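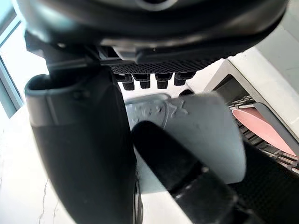 Submitting to Purance: Frequently Asked Questions

Which styles does the label release?
Progressive, melodic techno and ambient. Drum and bass goes to our sister imprint, Tronon, which has its own inbox and its own release calendar. Tracks sent to the wrong label are not forwarded.

What format should a demo be in?
A private streaming link with downloads enabled. Do not attach audio to the email. Send no more than 4 tracks per submission, and put the artist name, track title and BPM in the title field of each one.

Does a demo need to be mastered?
No. A premaster with the limiter removed from the master bus is preferred. Leave the peaks below -3 dBFS. If a track is signed, we will request a 24-bit WAV at the session's native sample rate. Do not upsample.

Who does the mastering?
Wafula Nyamweya masters all Purance releases. Artists receive one revision at no charge. Further revisions are billed to the release account at the studio rate.

Are stems required?
Only for remix packages. Stems must start at bar one, be of identical length and be exported without master bus processing. Label each file with the instrument name. Return effects should be printed as separate stems.

Can I submit a track containing samples?
Cleared samples are accepted with written documentation. Royalty-free library material is accepted if the library licence permits commercial release. Uncleared vocals are declined regardless of length.

How long does a reply take?
Demos are auditioned on Wednesday. If you have not heard from us within 12 weeks, the track has been passed over and you are free to place it elsewhere. We don't give individual feedback.

How are royalties calculated?
Net receipts are split evenly between artist and label after mastering and artwork costs. Statements are issued through the Odera portal. Balances below the payment threshold carry over to the next statement.

Is there a vinyl option?
Selected EPs are pressed in a single run. The Proleck EP is the only title still in stock. Test pressings are sent to the artist for approval before the run proceeds.

Can I play signed tracks in my own sets before release?
Yes. Please don't supply the files to other DJs until the promo mailout, and don't upload full-length previews. Clips of up to 90 seconds are fine once the artwork has been finalised.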